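Grade the Log, Not the Demo

Every student robotics course I have taught or judged ends the same way. There is a table, a crowd, a robot, and two minutes in which the robot either does the task or does not. The grade follows from those two minutes. I have argued against this for several terms in department meetings, and I would like to set the argument down in one place.

The course in question is the second-semester manipulation project at Hourani. Teams of three or four collect their own demonstrations with hand-held grippers, train a policy, and run it on a shared arm. The assignment since last year is called Pliltik: pick a named item off a cluttered desk and set it upright in a marked square. The items are ordinary. Drinks, cups, boxes, whatever the team brings in. The clutter is required by the handout, and the handout does not say how much.

Under the old scheme, 60 percent of the grade was the final run. Teams responded to that number in a sensible way. They cleared the desk as far as the handout allowed, picked the easiest object, and recorded it from the same starting point until the policy had more or less memorized one motion. The best-scoring team two years ago submitted 1000 episodes, and when I went through them I found one bottle, one lighting condition and one approach angle. Their robot worked on demo day. On the following Tuesday someone had moved the desk by the width of a hand, and it closed its fingers on air nine times in a row.

I do not blame the team. They read the rubric correctly.

The new scheme puts 25 percent on the run and the rest on the data and the log. Each team submits its episodes, a file stating what was varied and when, and a list of every episode it threw out with a reason. A teaching assistant draws a sample from the set and checks it against the log. If the log says the lights were changed for a block of episodes, the lights should be different in that block.
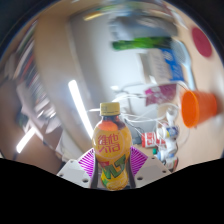
Reading data this closely changes what students ask for help with. Under the old rubric, office hours were about learning rates. Now they are about whether a label turned toward the lens helps or hurts, how fast a wrist can move before the background smears past use, and whether an episode in which the object was gripped too low should be kept. These are better questions. Most of them have no settled answer, and a student who has tried both ways and written down the difference has done more engineering than one who copied a training script and changed a number in it.

Mitali Talukder, who runs the other section, disagrees with me on the weighting, and her objection is the strongest I have heard. A log can be written after the fact. A run cannot. She has caught two teams filling in reasons for discarded episodes the night before the deadline, all in the same phrasing. Her section keeps the run at 50 percent and uses Trarneo, a scoring script one of her former students wrote, which shifts the desk layout between attempts so that a memorized motion fails.

I accept the point about logs. We now require entries to be committed on the day of recording, and a gap costs marks. I am less convinced by the script. It tests whether the policy generalizes across layouts the script can produce, and by the third week the students know what those are. They then collect for the script. It is the old problem with a larger target.

The numbers from last term are limited but worth stating. My section submitted 2834 episodes across all teams and kept 949 of them after their own review. That ratio alarmed the department. It should not have. Under the old rubric no team reported discarding anything, and I do not believe that every one of those recordings was good. I believe they were all kept.

The run scores in my section went down slightly in the first term of the change. They came back the next term, for reasons I cannot separate from a better arm and a smaller class. I make no claim there.

There is also the matter of the regional contest at Zurnton, where our teams compete in the spring and where only the run counts. Students ask, fairly, why the course should prepare them for something the contest ignores. My answer is that the contest takes one day, and the course takes fifteen weeks and appears on a transcript — the two can have different rules. Three of the contest judges have asked me for the log template. I sent it. So far the contest rubric is the same as it was.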